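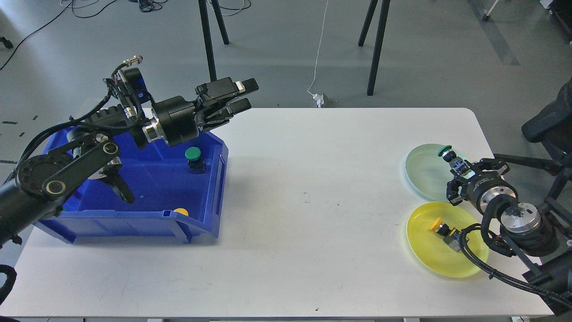 Fiction | Short Reads

The Petition

4 min read

Kalliopi Petkov had 1307 signatures in a shoebox and a permit to stand on the north side of Etstead Town Hall until noon. The permit did not cover the south side, where the door was.

"We could just walk around," Shalini Chauhan said.

"And be arrested for what, entering?"

"Trespass with a shoebox."

They stayed where they were. It was April and the wind came across the parking lot with a grudge. There were 40 people at the peak, if you counted the couple waiting for the bus, and Kalliopi had counted them in the press release, which she'd sent out the night before.

The release had gone to every newsroom within driving distance. It demanded that the county end its contract with Fisus, the company that ran the holding center out past the feed store. It demanded that Mr. Seneviratne, who had fixed half the transmissions in Etstead and had now been inside for 281 days over a form he'd mailed to the right office in the wrong year, be sent home to his wife. It demanded these things in bold. One newsroom had written back to ask if the group would like to buy an ad.

"Read me the chant again," Shalini said.

"Hey hey, ho ho, the intergovernmental services agreement has got to go."

"It has a lot of syllables."

"It's what the thing is called."

At a quarter past eleven Commissioner Jonance came out to them himself, in a fleece vest, holding a paper cup. He had run for office on listening, and he did it now, with his head tipped to one side like a dog hearing its name in another room.

"I want you to know I share your concerns," he said.

"Which ones?" said Kalliopi.

He drank some coffee. "The broad ones."

"You voted to renew."

"I voted to renew with concerns. It's in the minutes."

Shalini had read the minutes. She had read them at the kitchen table after two back-to-back shifts, with her shoes still on, all 318 pages – there had been a long item about culverts – and she told him the concerns were on page 204 and consisted of the word "noted."

"Well," said the commissioner. "There you are."

Kalliopi held out the shoebox. He looked at it for a while. It had once contained a pair of size nine hiking boots and it still said so on the end.

"Those should really go to the clerk," he said.

"The clerk is on the south side."

"Yes, she is."

"We don't have a permit for the south side."

He thought this over, and she could see him arrive, slowly and with real pain, at the fact that he was a man with two free feet and one free hand. He took the box. He carried it the way people carry somebody else's baby. At the corner the wind got under the lid and 20 or so sheets went up over the parking lot, and the commissioner of the second district ran after them between the cars, vest flapping, shouting "Got it!" each time he had one.

The couple at the bus stop caught three. The woman read hers all the way down, then asked if anyone had a pen.

Kalliopi did. She wrote 1308 on the back of her hand, and then the man wanted to sign too, and she had to cross it out.

"He'll vote the same way in June," Shalini said.

"Probably."

"So what do we do until noon?"

Kalliopi looked at her watch, and at the door they couldn't see. "Hey hey," she said.

Contact the editors | Submissions | Back to top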